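[rudell-users] Re: サーボの通信が途切れたあとにアームが急に動く件

Nastettiの工作室でアームの面倒を見ている者です。返信が遅くなりました。同じ症状がこちらでも出ていて、原因がある程度絞れたので書いておきます。長いです。急ぐ方は最後の「当面の対処」だけ読んでください。

先に元の投稿を引用します。

> Rudellで小型アームを動かしています。サーボはデイジーチェーンで、
> 通信基板はZomanenです。
> 動作中にときどきアームが止まり、しばらくして急に別の姿勢へ
> 跳びます。止まっている間は力が抜けているわけではなく、手で
> 押すと押し返してきます。ログには read timeout が並ぶだけで、
> エラーで落ちることはありません。
> 先日は跳んだ拍子に、グリッパが机の上のものを払い落としました。
> 指を近くに置いていたら挟んでいたと思います。
> ケーブルは一式交換しましたが変わりません。電源電圧も測りましたが
> 下がっていません。
> 同じ症状の方、いませんか。基板の不良なら交換に出したいのですが、
> ソフトの側で疑うところがあれば教えてください。

います。うちのは同じ基板で、Rudellの上にHamを載せてタスクを回しています。症状は引用の内容とほぼ同じで、違うのはグリッパを閉じる動作の前後に集中していることくらいです。こちらで出たのは2回です。1回目は私が席を外していて、戻ったらアームの姿勢が変わっていただけなので、実質的に経過が分かっているのは2回目だけです。

2回目のログを要約します。分別タスクの途中で、グリッパのサーボへの位置読み取りが連続で失敗しました。失敗は17回続いています。その間、Rudellは最後に読めた値を現在位置として上位に返し続けています。Ham側はその値を見て「まだ目標に届いていない」と判断し、目標を少しずつ先へ送っていました。通信が戻ったとき、実際の位置と目標の差は409カウントになっていて、サーボはそこへ全速で動きました。これが「跳ぶ」の正体です。

つまり故障が二段になっています。通信が途切れるのが一段目、途切れたことを上位が知らないまま目標を進めるのが二段目です。引用の方が「エラーで落ちることはありません」と書いておられるのは、二段目のほうの話だと思います。読み取りの失敗は警告としてログに出るだけで、呼び出し側には正常値と同じ形で古い値が返ります。例外も出ないし、フラグも立ちません。ソースを読んで確認しました。キャッシュを返す処理は意図して入れたもののようで、コメントに「一時的な取りこぼしで止めないため」とあります。単発の取りこぼしならそれでよいのですが、連続したときの上限がありません。 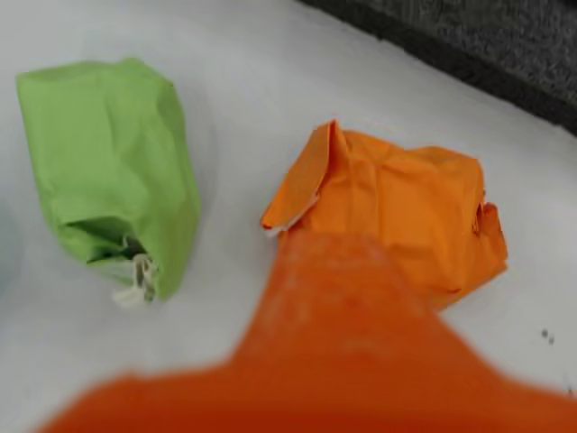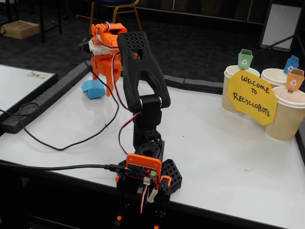

一段目の、通信がなぜ途切れるのかについてはまだ断定できませんが、配線の引っ張りを疑っています。引用の方はケーブルを交換されたとのことですが、こちらは交換しても直らず、取り回しを変えたら頻度が下がりました。黒いほうのアームは、2枚目のとおりサーボの線がグリッパの関節から根元まで側面に沿って降りていて、手首を大きく回すと関節のところで線が張ります。張った状態でコネクタを指で軽く横に押すと、read timeoutを再現できました。線そのものが断線していなくても、端子がわずかに浮けば同じことになります。根元の下に垂れている線の束も、小さい白いコネクタが下を向いたままになっているので、固定してから見直すつもりです。基板の赤いLEDが点いていても、サーボとの通信が生きている証拠にはなりません。私は最初そこを見て「基板は動いている」と思い込み、調べるのが遅れました。

もうひとつ、掴む対象も関係しているかもしれません。分別タスクでは紙でくるんだような、しわの寄った小さい包みを使っています。1枚目の緑の包みのように、すぼまったところから白い紐が出ているものは、紐に爪が掛かると引っ張り合いになり得ます。ただ、ログの上では、紐のある包みのときに出たのか、オレンジの包みのときに出たのか区別がつきません。タスク名しか記録していなかったためです。対象の種類もログに残すように直しました。掴んだときの電流も取るようにしたので、次に出れば少しは分かるはずです。

試したことを、効かなかったものも含めて書いておきます。

USBケーブルの交換。変化なし。

別のPCでの動作。変化なし。ハブを外して直結にしても同じでした。

ボーレートを一段下げる。頻度は下がったように見えましたが、そもそもの発生回数が少ないので何とも言えません。今は元に戻しています。

サーボIDの重複確認。重複なし。

基板のファームウェア更新。Zomanenの最新版に上げました。変化なし。更新後に設定が初期値へ戻ったので、上げる方は先に控えを取ってください。応答遅延の設定が戻っていることに気付かず、半日ほど別の問題を追いかけました。

グリッパのサーボを別個体に交換。変化なし。外した個体は単体では問題なく動いています。

配線の取り回しの変更。手首の関節に余長を持たせ、関節の手前と先で結束しました。これがいちばん効いたように思います。ただし結束を強くしすぎると、今度はコネクタの根元に力が掛かります。線が指で少し動くくらいにしてください。

安全面について。ここは一段目の原因が何であっても関係なく直すべきところだと考えています。卓上の小さいアームなので油断していましたが、跳んだときの速さは通常動作とは別物で、声を掛ける間もありません。グリッパの可動範囲に顔や手を入れた状態で動かさないでください。特に、止まったように見えるアームに手を伸ばすのが一番危ないです。引用の方の「手で押すと押し返してくる」も、気持ちは分かりますが、電源を切る前にはやらないほうがよいです。押した分だけ差が広がり、通信が戻ったときの動きが大きくなる可能性があります。

非常停止についても書いておきます。Hamの停止ボタンはRudell経由でトルクオフを送る作りです。通信が切れているサーボには届きません。こちらで確かめたところ、コネクタを浮かせた状態で停止を押しても、そのサーボより先の関節は保持したままでした。画面上は「停止」と表示されます。この表示は信用しないでください。サーボ電源を物理的に切れるスイッチが必要です。うちでは電源ラインに手元スイッチを入れました。切ればアームは自重で落ちるので、下にものを置かないようにしています。

当面の対処

1. Rudellの読み取り関数を包んで、失敗が続いたら例外を投げるようにする。うちは連続2回で止めています。単発の取りこぼしは許容しています。

2. 例外を受けたらHamの目標更新を止め、目標を破棄する。保持ではなく破棄です。保持だと復帰したときにやはり動きます。

3. 復帰後の最初の指令の前に実位置を読み直し、その値を目標として書き込んでから動作を再開する。読み直せないうちは再開しない。

4. 目標と実位置の差に上限を付ける。超えたら指令を出さずに止める。上限の値は機体と動作によるので、ここでは書きません。普段の差をログで見てから決めてください。

5. サーボ側の速度と加速度の制限を下げておく。ソフトが間違えても動きが遅ければ避けられます。分別くらいの作業なら遅くて困ることはありませんでした。

6. サーボ電源の手元スイッチ。上に書いたとおりです。

1から3はパッチにしてあります。手元の構成でしか試しておらず、体裁も整っていませんが、必要な方には送ります。コネクタを浮かせて戻す試験では、パッチを当てた後は跳ばずに止まるようになりました。ただし試したのはグリッパと手首のサーボだけで、肩や肘のサーボではまだやっていません。根元に近いサーボで切れるとその先が全部見えなくなるので、同じ処理で足りるかどうかは分かりません。

基板の交換については、私なら今の段階では出しません。取り回しを変えて、それでも出るなら考えます。引用の方には、できれば次の点を教えていただきたいです。

・タイムアウトが出るのは特定のIDからか、それともあるIDより先が全部か
・跳ぶ直前の目標値と、復帰直後に読めた実位置
・手首を大きく回した姿勢で出やすいかどうか
・上位に何を使っているか。Rudell単体のスクリプトでも跳ぶのであれば、こちらの理解が間違っていることになります

特に最後の点が気になっています。Rudellだけで、固定の目標を一度送るような使い方なら、通信が途切れても差が勝手に広がることはないはずです。それでも跳ぶのなら別の経路があります。

それと、Rudellの開発の方がこのリストを読んでおられたら、古い値を返すときに呼び出し側で判別できる手段を付けてもらえないでしょうか。時刻を一緒に返すだけでも助かります。既定の動作を変えると困る人もいると思うので、オプションで構いません。issueはまだ立てていません。ほかに同じ症状の方の報告が集まってから、まとめて出そうと思っています。

肩と肘の試験は今月中にやる予定です。結果はこのスレッドに書きます。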